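Ticket: Greifer Erkov, Griffverlust bei Rollenware
Produkt: Erkov-Greifset, Testgerät von Trutier
Gemeldet von: Freya Wragg, Sugden
Bearbeitung: Định Tăng
Status: offen

Fehlerbild
Sporadischer Abbruch beim Anheben mit "Grip lost". Im Dauertest 11 Abbrüche auf 1.000 Zyklen, ausschließlich bei Klebebandrollen.

Prüfung
1. Firmware neu eingespielt. Keine Änderung.
2. Nullpunkt der Finger neu angelernt. Keine Änderung.
3. Schließkraft von Stufe 3 auf 4 erhöht. Abbrüche seltener, Kerne teils eingedrückt. Zurückgesetzt.
4. Griffart auf "Kern/Außen" umgestellt: ein Finger im Kern, Gegenstück an der Außenseite. Referenzaufnahme mit schwarzer Rolle, Kernaufdruck "lanlan":

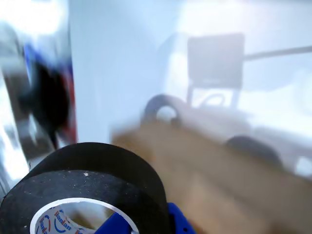

5. Schwelle der Verlusterkennung auf 12 gesetzt. Dauertest über 2.000 Zyklen gestartet, Ergebnis Sonntag.

Offen
Standardwert der Schwelle bei Trutier angefragt. Kaufentscheidung bis dahin zurückgestellt.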